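Chapter 6
Running the Board: Light and Sound for the Small Stage

A play that goes well has two people in the back row whom the audience never thinks about. A play that goes badly has two people in the back row whom everyone turns around to look at. This chapter is for those two people.

By now you have read the script, hung the lamps and argued about the color of moonlight. What remains is the operating, which most companies hand to whoever turned up late to auditions. The Titlow Playhouse, whose two-act farce "The Hendum Inheritance" we follow through the rest of this book, seats 300 and once ran an entire first act in the lighting meant for the curtain call. The reviews praised the boldness of the design.

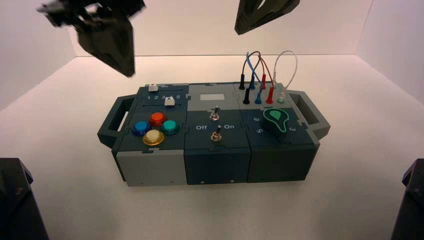 Operators learn best when they stop thinking of the board as a single enormous thing. A board is a row of small jobs placed next to each other, and you learn them one at a time: first the house lights, then the general wash, then the specials, then whatever the director thought of on the way to the theater. The box on the white tabletop makes the same case, being three modules side by side with seams like a jigsaw puzzle, and a slider panel across the upper part of the left one. Start with a slider. A fade is the first skill we ask for and the last one anybody masters, and it is the same movement at Titlow as it would be in a house of 2000 seats.

A word about counts. When the cue sheet says "five," it means five seconds from the start of the fade to the end of it. It doesn't mean four seconds of nothing and one of panic. Practice with a watch, in an empty theater, until your hand gets bored. Then practice with an actor talking, which is harder, as actors will stretch a pause if they sense anyone is waiting on them. 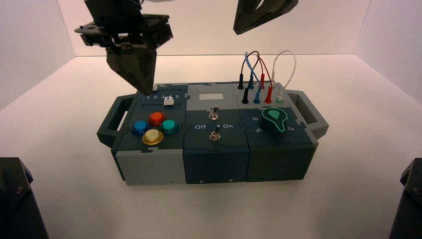
Who decides when a cue goes?
The stage manager does. The operator keeps a hand ready, listens for the word "go," and moves on that word and no other, even when the actor has skipped two pages and the doorbell is plainly going to ring in the middle of a proposal.

This rule annoys clever operators, who can see the stage perfectly well and have opinions. Keep the opinions for the bar. In "The Hendum Inheritance" the second-act blackout follows a slap, and on one night in June the operator, seeing a hand go up, took the lights out early. The slap was heard in total darkness. So was the apology.

Before you go on, get hold of a pencil and the cue sheet in Appendix B. You will need the pencil more than you expect - directors change their minds well into the final week, and some of them later. Section 6.1 begins with the cue sheet itself: how to number it, how to leave gaps for the cues that haven't been thought of yet, and how to read it by a very small blue lamp.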